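Ticket 976: Planner times out on cube-to-plate with both arms enabled
Status: open
Reported by: Gemma Fothergill
Assigned to: Graham Bellamy
Component: Jimar motion planner

Task is cube onto plate, with the bottle and cup left standing on the table. Build 292. The planner quits with "no valid start state" while one gripper has the cube. Head views:

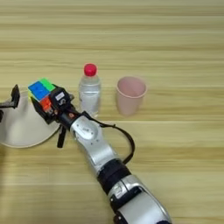
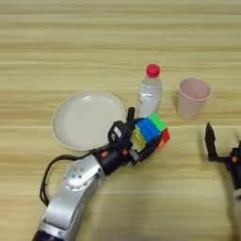 Build 284 plans the same task with the same config. I rolled back to check and got a path on the first try.

Graham, Tue 18 April: Looks like the attached-object change from February. On grasp, the cube mesh is added to the gripper link, but the old copy stays in the world model, so the start state is in collision with itself. Can you dump the planning scene right after the attach call?

Gemma: Dump is in the Pickering share. There are 2 cube entries, same pose, different IDs.

Graham: Confirmed. The remove call uses the perception ID and attach generates a new one. Patch is on branch sumetti-attach. Please rerun with the cable padding left at default.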